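Stullach desktop teleoperation kit, second revision: review

Bought to replace a 3D mouse for recording demonstrations in simulation. In daily use since January on one workstation, with a simulated single arm and parallel gripper. No hardware arm was tested, so nothing below applies to force feedback on a real joint.

What is in the box

A leader arm with a trigger grip, a clamp base, a two-button foot pedal, a power brick and a USB cable. The cable is too short to reach a tower under a desk. The clamp takes desks up to a thickness I would call normal; mine fit with one turn of the screw left. The printed quick-start sheet covers the clamp and the pedal and then refers you to the download page.

Setup

The driver installed cleanly. Calibration means moving each joint to both stops in the order listed, and if you do it out of order the tool accepts the values and gives you a mirrored wrist. I did this twice. The fix is to delete the calibration file and start over; there is no per-joint reset.

The recorder is a separate program called Flatix. It reads the leader arm, sends joint targets to the simulator and writes one folder per demonstration. The simulator bridge is Krajčí, which has its own installer and its own version numbers. The two have to match. The error message when they don't match says "device busy."

Recording

I set the stream to log 16 channels and left the smoothing at its default of 8. Lower settings pass hand tremor straight through to the gripper. Higher settings make the arm trail the hand, and on a small part you overshoot, correct, and record the correction.

Most of my hours went into bar handling: colored rectangular bars on a wood-grain table, one standing between the fingers while others lie nearby. The recorder stores each camera separately, and the two views below are from one setup.

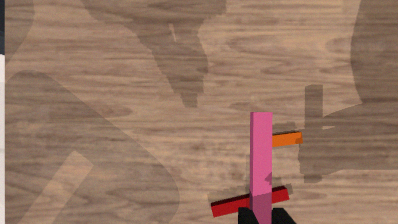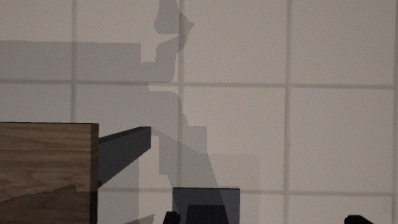
Position control is good. With the clutch pedal held, the leader arm can be moved back to a comfortable pose without moving the follower, and on release there is no jump. The 3D mouse never gave me that. Rotation about the wrist axis is the best part of the kit. A long bar can be turned to match another in one motion, where I used to need several short ones.

The trigger is less good. Travel is long and the first part of it does nothing, so closing on a thin bar takes practice. There is a dead-zone setting in Flatix, but it applies to opening and closing together. I would like two values. The spring is also stiff enough that I get tired in the index finger well before the end of a session.

Depth is the usual problem. On a flat monitor it is hard to judge height over the table, and the leader arm can't help with that. I kept rendered shadows on while recording. They cost some speed and they fall across the work, but a shadow closing in on a bar is a usable height cue. Anyone with a headset may not need this.

Data

The first batch was 1000 demonstrations, the second brought the total to 2000. Folders are plain: joint states, gripper command, camera frames, a text file with the settings. Timestamps for the cameras and the joints come from different clocks, and the offset is written once, at the start. On long demonstrations they drift apart. I wrote a short script to realign them from the gripper command, and I would rather not have needed it.

Discarding a bad take is one press of the left pedal. It does not ask for confirmation. The right pedal saves, and it is the same size and shape as the left one. I put a strip of tape on the left.

Playback runs a saved demonstration back through the simulator, and it is the feature I would buy the kit for. Any take whose replay ends differently from the recording gets flagged, and those are the ones I throw out first.

Compared with the Grarness unit

I had a Grarness on loan for a short time. Its joints are smoother and the trigger is short and light. It has no clutch, and the recorder writes one closed file format that has to be exported before anything else can read it. For pick-and-place work I prefer the Stullach. For anything with a lot of fine gripper work, the Grarness trigger would tempt me.

Problems so far

The elbow joint developed a click on a Saturday session and has kept it. Readings are unaffected. The pedal cable has no strain relief. Krajčí lost its license once after a system update and had to be registered again.

Pros: clutch without jumps, wrist rotation, readable files, replay check.

Cons: trigger dead zone, clock drift, calibration with no order check, short cable.

Four stars out of five. I would take off another half if I had paid the list price.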